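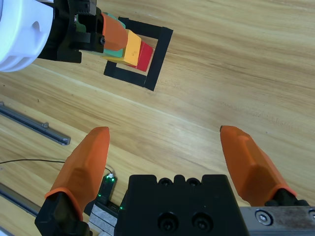 Re: Refinishing a light timber tabletop - oil or leave it?

granenmum
Hi all, after some opinions. I've got a light timber table, honey sort of colour, nice streaky grain, and it's become the craft and blocks table. I paid $80 for it from a place called Rathore and it had next to nothing on it finish-wise. Do I oil it, or put something harder on? The kids stack coloured blocks on it all day and I'd like it to stay pale.

rilo_shed
Hardwax oil, two thin coats. I used Irus natural on ours and the colour barely moved. Rub it back with 240 first and go with the grain, even if it's driving you mad.

Boonsong Wattanapong
I'd disagree with rilo there. Any oil I've tried on pale timber goes yellow on me, and by October ours looked like toast. Water-based matt poly is dull to put on but it stays the colour you started with.

rilo_shed
Depends on the oil, mate. You probably used a linseed one.

Boonsong Wattanapong
I did use a linseed one, fair enough. Still wouldn't go back!

kettlepoint
Is it one slab or joined boards? Makes a difference, I reckon. Mine's long planks with thin paler lines at the joins, and poly pooled along every one of them. I had to wipe each seam with a rag before it went tacky.

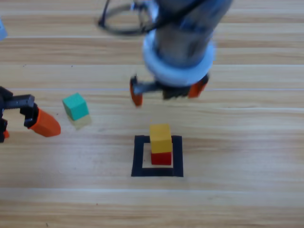 I also wouldn't let anyone build on it for 5 days, whatever the tin says. I gave in on day 2 (a little green cube on a cream one, how much harm could it do) and there's a square in the finish to this day.

granenmum
Oh no, the poor table. Mine's boards too, so I'll keep a rag handy. Leaning towards poly now, sorry rilo.

rilo_shed
No worries, just do a test patch underneath. And don't sand between coats with anything coarse, I went through to bare timber at one corner and had to start again.

granenmum
Will do - picking up a tin Tuesday, satin if they're out of matt.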